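Wusadex Opens Orders for the Liter, a Gripper and Wrist Camera Kit for Small Robot Arms

FOR IMMEDIATE RELEASE

Hi, I'm Simin Arabzadeh, and I run product at Wusadex. I usually hand these releases off to somebody who writes them better than I do, but I've been waiting so long to send this one that I asked to do it myself. So forgive the exclamation marks. The Liter is ready, and you can order it starting today!

If you've been on our mailing list for a while you know the basics already. The Liter is a two-finger gripper with a small camera at the wrist, sold as one kit with the mounting plate, the cable set, a spare pair of fingers and our recording software, which we call Desto. It bolts onto most of the small arms people already have in labs and workshops. You plug in the power, you plug in the data cable, you open Desto and you should be looking through the wrist camera before your coffee gets cold (mine was still too hot to drink, but I'd practiced).

The kit costs $596. That covers everything I just listed, plus a license for Desto on 2 computers. We went back and forth on the price for most of the winter and I'm really happy with where we landed, especially for teachers and for folks who are buying this out of their own pocket.

What is it for? Kitchen things, mostly, and desk things, and the kind of tabletop work that looks easy until you ask a machine to do it. Plates in a rack. Mugs on a mug tree. Spoons. We picked household objects as our test set early on because they're cheap to replace and because everybody has opinions about how they should be put away. Bahman Fallahi, our hardware lead, cares a great deal about plates. A plate standing on edge is thin, it's slick, and it tips if you so much as bump it, and he redrew the inside of the finger again and again over that one problem. The ribs you get on the finished fingers are his, and they run at a slant on purpose. He'd like me to add that they're easy to clean with an old toothbrush.
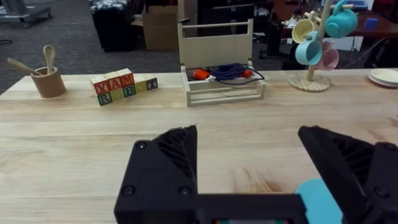
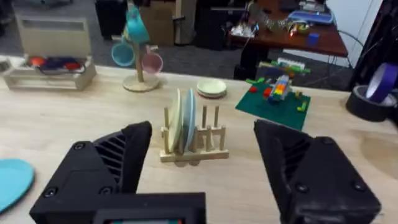 Page last changed: 03/03/2024

Both views are from the wrist, with the fingers in the lower part and the tabletop beyond them. I like the second one best, with the dish rack right between the fingers and two plates standing in it, but the first has the wooden spoons and the tool caddy with the blue cable, and cable is a whole subject of its own. Ask Bahman about cable if you have a free afternoon.

The wrist camera was the part we argued over most. A camera on a stand next to the table is simple and it never gets in the way, but the arm blocks it at exactly the moment you care about. Put the camera at the wrist and it goes where the fingers go. We wanted both fingers in view, always, so that you (or the model you're training) can see the gap between them and whatever is supposed to end up in it. The cost is that the fingers take up a good part of the picture. A few of our early users grumbled about that for a week and then stopped mentioning it.

The fingers are black printed plastic, held on with ordinary screws, and you can swap them yourself. We include the print files with every kit, so if you want longer ones, or softer ones, or something strange for picking up toy bricks, go ahead and make them and please send us pictures! One of our pilot customers, a small training shop called Vahidi, has already printed a narrow set for mug handles. They've been kind enough to let us pass the design along, and it's in the download folder.

Vahidi has had a pilot kit since August and they've been great about telling us what bugged them. The first cable clip was too stiff, so we changed it. The first version of Desto made you name every recording before you could start the next one, which drove them up the wall, and now it names them for you and lets you fix it later. Between their bench and ours we've recorded 3,607 pick-and-place runs with the pilot kits. Those runs come free with your order, failed ones included. I fought to keep the failed ones in. If you're teaching an arm to put plates in a rack, you'll want to see what a bad grab looks like from the wrist.

A couple of things the Liter won't do, so you aren't let down when the box shows up. It isn't made for wet work, so please keep it out of the sink. It isn't meant for heavy pans. And the kit doesn't include an arm, which I know is on the product page in large type, but we still get the email.

Shipping on the first batch starts in nearly 10 days and orders go out in the order they come in. Schools can pay by purchase order. If you had a pilot kit and want to trade it in for the finished version, write to us before you order and we'll take care of the difference.

Reviewers who'd like to borrow a kit can get in touch with me through the press form on the Wusadex site. Tell me which arm you have and what you're planning to pick up with it, and I'll make sure the right mounting plate goes in the box. Technical questions go to Bahman through the same form; just put "Liter hardware" in the subject line and he'll get back to you.

Press contact: Simin Arabzadeh, Wusadex
Hardware questions: Bahman Fallahi, Wusadex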